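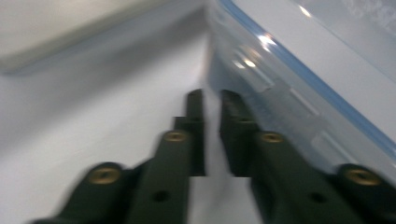
Fig. 6. Fingers partly closed, lidded container next to the right finger.

Section 4. Fitting the fingers and first grip check

Applies to: Clavbridge hand-held gripper, green finger set. Rev. of May 18, 2020. Older gray finger set, see the Magnusson supplement, different screws.

You need
Clavbridge handle, charged
Finger pair, L and R
Hex key from the lid pocket
Soft cloth
A clear container with a lid, any kitchen size. Empty for the first go.
White table or a sheet of white board

4.1 Fit the fingers

1. Handle off. Light on the back must be out.
2. Lay both fingers flat, brass inserts facing up. Two inserts per finger, one on the wide base, one further up on the middle segment.
3. Slide left finger onto left carriage until it clicks. Same on the right.
4. Screws into the base inserts first. Finger tight only.
5. Now the middle inserts. Finger tight.
6. Squeeze the trigger slowly. Tips should come together square. If one sits higher, back off the base screw on that side, push down, try again.
7. Tighten all with the hex key. Quarter turn past snug. Stop there.

Note: the small plain holes have no brass in them. Not for screws. Leave open.

CAUTION: Do not use power drivers. The inserts will spin in the plastic and the finger is scrap. Not covered by warranty.

4.2 Set the zero

1. Handle on. Wait for steady light.
2. Open all the way, hold until the beep.
3. Close all the way, hold until the second beep.
4. Display should read 0. Anything from 1 to 14, repeat steps 2 and 3. Over 14, the fingers are not seated, go back to 4.1.
5. Press SAVE. If you skip this the zero is lost at power off.

Note: zero again after every finger change, also when you put the same pair back on.

4.3 Grip check with a container

1. Container on the white surface, lid on, long side toward you.
2. Come in from above, fingers half closed. In Fig. 6 there is still a narrow strip of white between the tips, good starting gap for rims and lid edges.
3. Bring one finger up close along the wall. Do not touch yet.
4. Open just enough to clear the rim, lower, close on it. Slow.
5. Lift a hand's width. Hold. Put down.
6. Repeat at each corner, then on the lid by itself.

CAUTION: thin clear plastic can crack if you close at full force. Keep force at 67 or lower for food boxes and similar.

CAUTION: keep your other hand out from between the fingers. The trigger has no pinch stop in firmware before the Febuary release.

4.4 Recording

Skip if you have the handle without camera.

1. Press REC before the hand moves, not during.
2. Wait for the red dot.
3. Do the grip. Press REC again when the tips are open and still.
4. Check playback. Both fingertips must be in view the whole way.

Note on blur: fast swings smear the picture, see Fig. 6. Short smears on the approach are OK. If the tips are smeared at the moment of contact, delete and redo at half speed. More light helps too, from above if posible.

Note on clear plastic: highlights from overhead lamps can confuse the edge finder. Turn the container a little or move the lamp. Do not tape the container.

Card holds 1,000 clips. After that REC blinks and nothing is saved.

4.5 If something is off

Tips cross or miss: fingers swapped L/R. Check the letter under the base.
Grip slips on lid: wipe tips with the cloth, dry. No alcohol.
Clicking when closing: loose middle screw.
Display shows E 2771: carriage jammed. Power off, remove fingers, clear the rail, start over from 4.1.
No second beep: something between the tips. Take it out, redo zero.

Spare finger pairs, screws and inserts from Sindent, order as a set. Single fingers not sold. Questions on this section to Chunhua Yao, service desk, have the serial number ready (under the grip).

Next: Section 5, Charging and storage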